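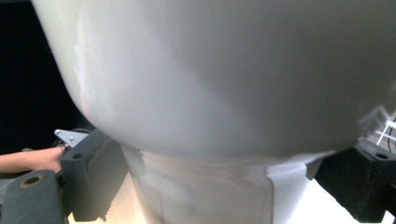 Handheld gripper demos - stemmed bowl fills most of the view, keep or bin?

Asked by Siu-ming Wu, September 7, 2020

Collecting pick and place examples with a handheld gripper, camera on the wrist, for a small policy. Task is lift a white stemmed bowl by the pedestal and put it on a mat. Got 96 demos so far. Problem - once the fingers close either side of the stem, just under the bowl, the bowl takes up most of the picture. White on white, hardly any edges. Tracking gets lost in nearly 30 of them, always round the grasp.

Do I bin those or try to save them? Also my hand gets in on the left when I steady the gripper. Does that matter? Using Jalter for the pose tracking if that makes a difference.

2 people have this question

3 answers

Ming-te Tseng
Accepted answer

Don't bin the lot. Split them first. If tracking drops and comes back in the same place, fill the gap and keep it. If it comes back shifted, out it goes, the actions will be rubbish and the policy will learn a jump right at the grasp.

For new ones, put stuff in the background. Patterned cloth on the table, a few books, a poster behind. You want something to track at the sides of the bowl, bottom corners too. Plain black one side and bright white surface the other is about as bad as it gets. Turn the lamp down and lock the exposure. Slow down for the last bit before closing as well, blur kills it.

Hand - yes it matters. The robot won't have a hand there. Hold it further back by the handle, or mask that corner in training AND when you run it. Same mask both times, I forgot once and lost most of October to it.

Mei-kuen Lau

Agree with above but would add, vary the approach. If all 96 come in from the same side you've got one demo 96 times. Come in lower so more of the stem shows before the bowl swallows everthing. I got to 100 on a cake stand and it was still hopeless until I mixed up the start positions.

Cyprian Czerwiński

just use a differnt bowl? blue one or something

Comments on this answer

Siu-ming Wu: has to be this one, sorry. Trying the cloth tonight, will re-run the bad ones through Jalter first and see which come back shifted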